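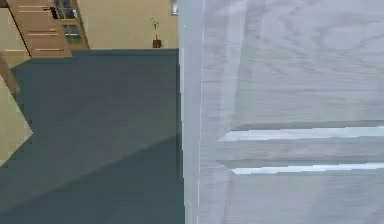

Questions I get about the swap shelf

Can I just drop stuff off?
Yes please! The Grillel Street lobby is open till nine most nights. Books, puzzles, yarn, seeds, whatever you've got (no encyclopedias, I beg you, we still have a set from April).

Do I have to bring something to take something?
Nope. Take what you like. I went home with 17 paperbacks my first month and only brought in one, so I'm in no position to judge.

Are jigsaws checked for missing pieces?
Fengying Tang does the big ones at her kitchen table, bless her. If there's a green dot on the box, she's finished it. No dot, you're on your own! 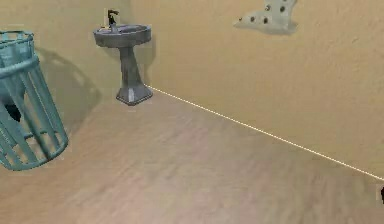 Taritz Neighbors Swap Club

How do I get on the email list?
Write your address on the clipboard by the door, in capitals if you can. We have 428 people on it now and I still can't read about 60 of them.

I took a book and hated it. Can I bring it back?
Of course, someone else will love it. Norbert Danko has returned the same whaling novel twice.

Do you take kids' clothes?
Not at the shelf, sorry. The Nkuna Hall sale does, and they're lovely over there.

Page last changed January 27, 2024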